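Gretstead 玩具厨房物件清单
说明文件(README)

版本 4
更新日期:2026年2月7日
语言:简体中文,物件名另附英文
格式:CSV 和一份可直接打印的标签纸

欢迎来翻我们的玩具厨房!

这份清单收的是过家家用的厨房小物件:塑料水果、切开的水果片、玩具刀、量杯、小锅、托盘、碗碟,还有一堆说不清算蔬菜还是算点心的东西。每件一行,写清楚它叫什么、什么颜色、多大、能跟什么配着玩、玩完放回哪里。最早只是贴在柜门内侧的一张纸,后来纸不够贴了,就搬进了表格,再后来别的玩具角也来要,索性整理成现在这个样子。

第4版收录物件212件,配玩法卡80张。玩法卡很短,一张就是一小段话,比如“把所有绿色的东西找出来,按从浅到深排一排”,或者“给客人做一份只有圆形食物的早餐”。写这些卡片是整个整理过程里最开心的部分,写着写着就想自己蹲下去玩。

这一版新在哪里

水果一栏彻底重写了。以前的写法是“青苹果”“青柠”“梨”一路写下去,结果同一只浅绿色的果子,有人登记成苹果,有人登记成青柠,归位的时候就找不到家。现在每只水果先写看得见的样子(颜色、形状、表面光不光滑),再写它“可以当作什么”。一只蛋形的浅绿果子,可以当青柠,可以当苹果,孩子说它是恐龙蛋也完全没问题,表格里的“当作”一栏允许填好几个答案,用顿号隔开。

刀具单独成了一类。旧版里玩具刀混在“餐具”里,跟勺子叉子在一起,每次找都要翻很久。单独分出来以后,还顺手补上了刀柄颜色和刀刃颜色两个字段,配套的时候特别方便。

量杯和容器合并。以前“量杯”“杯子”“碗”“盆”各有各的编号规则,看着就头疼。现在统一用C开头,是不是透明、有没有倒水的嘴、能不能叠放,都用单独的字段来写。

切片类加了“哪一面有纹理”。别小看这个字段!切片玩具好玩就好玩在翻面,一面是果肉一面是果皮,孩子玩翻翻乐的时候,两面不一样的切片总是最先被抢走。

文件有哪些

items.csv
主清单,一件一行,共212行,不含表头。

cards.csv
玩法卡,一张一行,共80行。卡片编号和物件编号之间用“用到的物件”一栏对应。

labels.pdf
归位标签,A4纸排版,裁开就能贴。字号特意放大了,蹲在地上也看得清。

colors.txt
颜色词对照表。浅绿、黄绿、草绿到底怎么分,看这个文件。

changes.txt
每一版改了什么,从第1版记到现在。

主清单的字段

编号:一个字母加三位数字。F是水果和蔬菜,S是切片,K是刀具,C是容器,T是托盘和底板,M是其他。编号一旦用过就不再给别的物件,哪怕原来那件已经丢了。

中文名:尽量短,尽量用孩子会说的词。“葡萄柚片”可以,“柑橘类横切面模型”就免了。

英文名:小写,单词之间空一格。

主色:只填一种颜色,填面积最大的那种。

副色:没有就留空。切片类一般都有副色,果肉一种,果皮一种。

形状:从固定的几个词里选,圆、椭圆、蛋形、半圆、片状、长条、不规则。

表面:光滑、有纹理、凹凸。一件东西几种表面都有的话,用顿号隔开。

透明:是、半透明、否。

长边:单位厘米,保留一位小数,用软尺量,弯的东西不拉直。

可以当作:自由填写,欢迎奇思妙想。

配套:和它一起玩比较顺手的物件编号。

归位:哪一层、哪一格。换到别的玩具角使用时,这一栏肯定要全部重填,所以标签纸上的归位栏是空白的。

备注:随便写。我们很珍惜备注栏,很多好玩的东西都藏在里面,比如“放进小锅里摇一摇声音很好听”“总是滚到冰箱后面”。

几行样子

F017,黄绿圆果,round fruit,黄绿,,圆,凹凸,否,6.2,梨、番石榴、小南瓜,C003,二层左格,
F021,浅绿蛋形果,egg fruit,浅绿,,蛋形,光滑,否,6.8,青柠、青苹果、蛋,T001,二层左格,容易滚
S009,葡萄柚片,grapefruit slice,白,红,片状,有纹理,否,5.9,葡萄柚、西瓜、披萨,C003,二层右格,两面不同
K002,黄柄刀,yellow knife,黄,白,长条,光滑,否,17.5,刀、船桨,T001,三层挂钩,
C003,带嘴量杯,measuring cup,橙,,圆,光滑,半透明,11.4,量杯、浴缸、鸟窝,F017、S009,三层中格,
T001,浅托盘,shallow tray,棕,,不规则,光滑,否,38.0,案板、舞台、停车场,K002、F021,台面,

看“可以当作”那一栏就知道登记的时候有多热闹。量杯当浴缸是我们最喜欢的一条,后来专门为它写了一张玩法卡,叫“水果洗澡”。

怎么用这份清单

拿来归位。这是它最老的用途。玩完以后按编号对一遍,少了什么马上知道。建议先收小的,再收大的,小东西放进带嘴的量杯或者碗里一起端走,一趟就能收一大把。刀具最后收,挂起来,不要压在箱子底下。

拿来认颜色和形状。把主色栏筛一下,就能凑出“全是黄色”或者“全是半透明”的一盘。孩子对半透明的东西有一种特别的热情,隔着杯壁看里面的水果变了颜色,可以看很久很久,强烈推荐。

拿来编故事。随机抽三行,用这三样东西讲一个厨房里发生的故事。我们试过很多遍,遍遍都不一样。

拿来学词。中英文名都在,打印出来剪成小条就是词卡。也可以反过来玩,一个人念形状和颜色,另一个人去托盘里找。“蛋形,浅绿,光滑”,找到的人接着出题。

拿来补货。哪些颜色偏多,哪些形状一件也没有,筛选一下就清楚了。第4版整理完才发现,我们的绿色水果多得惊人,紫色的却少得可怜。谁家有多余的玩具茄子,请务必联系我们!

托盘和台面

托盘值得多说几句,它对玩法的影响比想象中大得多。

没有托盘的时候,圆的果子会一路滚下台面,玩着玩着就变成了满地找水果。有了一圈矮边,东西待得住,孩子的注意力也跟着待得住了。边不用高,挡得住滚动就行,太高了手伸进去不方便,站在对面的小朋友也看不见里面在做什么菜。

自己做托盘很容易。硬纸板裁成长方形,四边折起来,四个角贴牢,里面垫一块平整的板子,就可以开张营业了。角上的胶带选深色的更耐看,浅色的用不了多久就灰扑扑的。底板颜色最好跟水果拉开差距,浅绿的果子放在浅绿的板子上,小一点的孩子会找不着。木纹底板效果很好,黄的绿的红的放上去都鲜亮。

托盘里一次放几件合适?我们的习惯是一样容器、一把刀、一片切片、两只整果,刚好够做一道菜,也刚好留得出切菜的空地。东西堆得太满,孩子会先花很长时间往外搬。当然啦,有的孩子就爱搬,那就让他搬个痛快。

台面高度写在changes.txt的末尾,每个玩具角情况不同,仅供参考。

玩法卡摘几张

水果洗澡
用到:带嘴量杯、随便哪只圆果。
把水果放进量杯,假装放水,假装搓一搓,再请它出来晒太阳。洗完的水果要报告一下水温。

隔壁邻居
用到:一片切片、一只整果。
它们住在对门。整果觉得切片很勇敢,切片觉得整果很神秘。请替它们打个招呼。

绿色餐厅
用到:所有绿色的东西。
今天餐厅只卖绿色。客人点了一份草莓蛋糕,厨师怎么办?

小刀休息日
用到:除了刀以外的任何东西。
今天刀放假。不许切,做一道菜出来。

谁最会滚
用到:托盘、三只不同形状的果子。
把托盘一头轻轻抬起来,猜猜谁先到。蛋形的果子走的路线特别怪,请一定试试。

倒一倒
用到:带嘴量杯、小碗。
从嘴那边倒,再从没有嘴的那边倒,听听声音一样不一样。

剩下的都在cards.csv里,欢迎改写,也欢迎按自己家的物件重新配。

命名的来历

Gretstead是我们玩具角的名字,清单就跟着这么叫。Mellia是早期的水果分类表,只有水果,没有别的,第4版的F类就是从它长出来的。Sorrentino是柑橘专用的小分支,葡萄柚片、柠檬片、橙子片当年都住在那里,现在并进了S类,旧编号前面的“SOR”已经去掉。Kadusel是标签排版的模板名,labels.pdf就是用它生成的。如果在旧文件里看到这几个词,照着上面的对应关系找就好。

我们是怎么登记的

每件物件放在一张白纸上,在窗边看颜色。灯光下登记过一批,黄绿和浅绿全混了,后来统统重来,从此只在白天登记。

颜色先看colors.txt再填。拿不准的时候,以两个人都同意的那个词为准,还是定不下来,就写范围更宽的词。“绿”永远比写错的“青柠绿”好用。

长边量两次,两次不一样就量第三次,取中间那个。

名字由孩子们过一遍。大人起的名字孩子不认,那就换。“黄绿圆果”这个名字看着老实巴交的,可它是全票通过的,大家都听得懂。

玩法卡写完先试玩再收录。读起来有趣、玩起来没人理的卡片,删掉不心疼。

已经知道的不足

有些物件是成套买来的,后来套里的东西散了,配套栏可能指向一件已经不在的物件。对照changes.txt里的“已离开”列表可以查到。

英文名没有统一英式和美式的说法,茄子有时写eggplant,有时写aubergine,第5版会改。

表面一栏对粘扣类玩具不够用。那种能从中间切开、撕拉有声音的水果,表面到底算光滑还是有纹理,目前全凭登记的人当时的心情,先道个歉。

重量没有登记。很想加,缺一台合适的小秤。

下一步

第5版打算在3月开工,重点是蔬菜和面点。饺子类呼声很高!长远的愿望是凑到1,000件,让每一层架子都热热闹闹的。急不来,一件一件登记也挺有意思。

想帮忙的话,最需要的是新的“可以当作”。拿起手边任何一件玩具食物,问问身边的孩子它还能是什么,把答案原样记下来发给我们,错别字也请保留。其次是玩法卡,长度控制在三句话以内,一口气能念完最好。

清洁和保管

塑料水果用温水加一点洗洁精,软布擦,带纹理的切片用旧牙刷顺着纹路轻轻刷,缝里的饼干渣最喜欢躲在那里。冲干净以后摊开晾,不要叠着晾。纸板托盘不能泡水,拧干的布抹一下就好,垫板拿出来单独擦。刀柄上有小孔的,穿根绳子就能挂。量杯倒扣着放不容易积灰,但是倒扣之前请先看看里面有没有住着谁。

使用许可

清单、玩法卡和标签都可以自由复制、修改、打印,用在家里、教室里、图书角里都行。转给别人的时候请把这份说明一起带上,改动过的地方在changes.txt里添一行,方便后来的人。

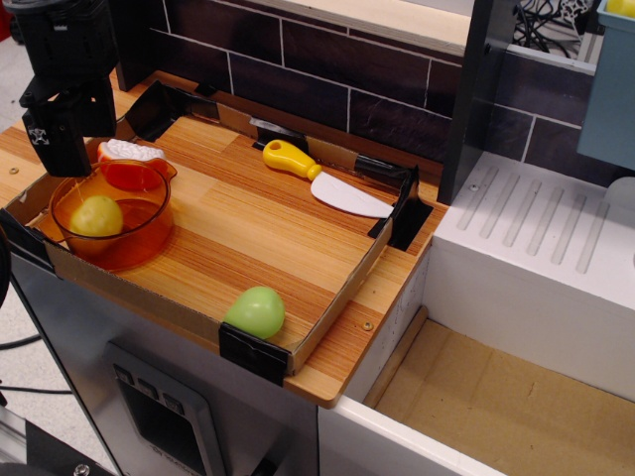 自己家的玩具水果跟清单里的不一样,编号该怎么编?

沿用同样的开头字母就可以,水果蔬菜用F,切片用S,刀具用K,容器用C,托盘用T,其他用M,后面的三位数字从501开始往上排,这样以后想和我们的清单合并也不会撞号。名字先写颜色和形状,再把孩子说的那些填进“可以当作”。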